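Updated in August, again. Read this before emailing, most of what comes in is already answered below.

## Ordering

**How do I order?**
Order form on the site, or by phone in the mornings. Not through social messages – we lose those.

**What's the cutoff?**
Friday noon for the week after. Anything later rolls to the next bake. No exceptions for "just one box", sorry.

**Minimum order?**
6 boxes for cafes and shops. One box for pickup customers.

**How many cookies in a box?**
14 in the standard. The Kekia box is heavier and has fewer, count is printed on the lid as it changes with the mold.

**Can I mix flavors in a box?**
Pickup, yes. Wholesale, no. Mixed boxes slow packing down way too much and somebody always gets the wrong ones.

**Biggest order you'll take?**
1,000 cookies with normal notice. Over that, call first. We've done 3,600 for a wedding weekend and would do it again but not in December.

## The cookies

**What's the difference between Evel and Kekia?**
Evel is the plain butter one, thin, snaps. Kekia is the thicker one with honey, stays a bit soft in the middle. People mix these up on the form constantly, check before you hit send.

**Why is my batch darker than last time?**
Honey. It browns fast and every barrel is different. Golden to light brown is all normal. If it tastes burnt, tell us and we'll replace the box.
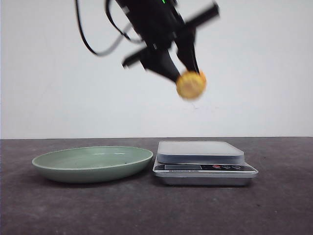

*Small, round, golden-yellow.*

**Do you make them gluten free?**
No. One kitchen, wheat flour everywhere. We're not going to label something gluten free that isn't.

**Nuts?**
None in Evel or Kekia. Almonds in the holiday one. Same mixers, washed between, but if the allergy is serious please skip us.

**Vegan?**
Not at the moment. Tried margarine, didn't like it. Tried coconut oil, liked it less.

**Are they very sweet?**
Evel no. Kekia yes, kind of.

## Storage

**How long do they keep?**
Evel three weeks in a closed tin. Kekia ten days. Date's on the bottom of the box.

**Fridge?**
Please don't. They pick up onion smell and go limp.

**Freezer is fine though?**
Yes. Wrap tight, two months. Thaw with the wrap still on so the damp stays on the outside.

**Mine went soft, can I save them?**
Low oven, 300, five minutes, then leave them alone until they're cold. They won't feel crisp while warm so don't keep adding time. Works for Evel. Kekia is suposed to be soft.

**Can I store both kinds in one tin?**
Better not. The Kekia gives off moisture and the Evel soaks it up overnight.

## For cafes

**How should we put them out?**
On a plate, not stacked more than two high. Cover if it's humid. Only put out what you'll sell by lunch and top up from the tin. Don't park the plate next to the coffee machine – the steam gets them.

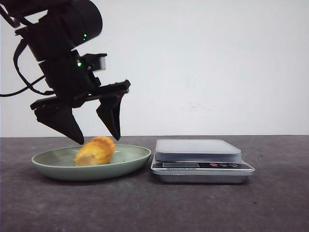
*Just above the rim of the plate.*

**Do you lend display jars?**
We used to. They didn't come back.

**Can we put our own name on them?**
On the box sticker, yes, small setup fee. On the cookie, no.

**Returns on unsold boxes?**
No returns. Start small, bump it up when you know what moves. First three orders you can change the amount right up to the cutoff and after that we'd like you to settle on a number.

**What do people charge per cookie?**
Up to you. We don't set it and would rather not say what the place down the street does.

## Delivery and pickup

**Where do you deliver?**
Grultetari and the towns along the river road. Further out goes by courier, extra cost, and you need to be OK with a few cracked ones.
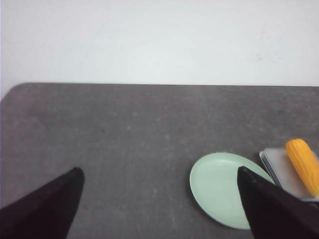
Courier boxes get double padding and we still see breakage, mostly in the thin ones. If more than a couple are broken send a photo the same day and we'll credit it on the next invoice. Same day, please. A week later we can't do anything with it.

**What time does the van come?**
Between 7 and 10 a.m. Can't be more exact. If you open late, tell us where to leave the crate.

**Where's pickup?**
Side door on Falcão Street, the green buzzer. Not the front, the front is the accountant's. Bring a bag.

**Can someone else collect for me?**
Sure, they just need the order number.

## Paying

**Cards?**
Yes at pickup. Wholesale is by invoice, due in 14 days.

**I got two invoices for one order?**
Probably a mixed-up resend. Pay the one with the higher number, ignore the other, and let us know wich one you paid.

**Gift cards?**
Paper ones, pickup only. Can't be used online yet.

**Do you have a price list?**
Yes, ask by email and we'll send the current one. Not posting it here, butter prices move and this page doesn't.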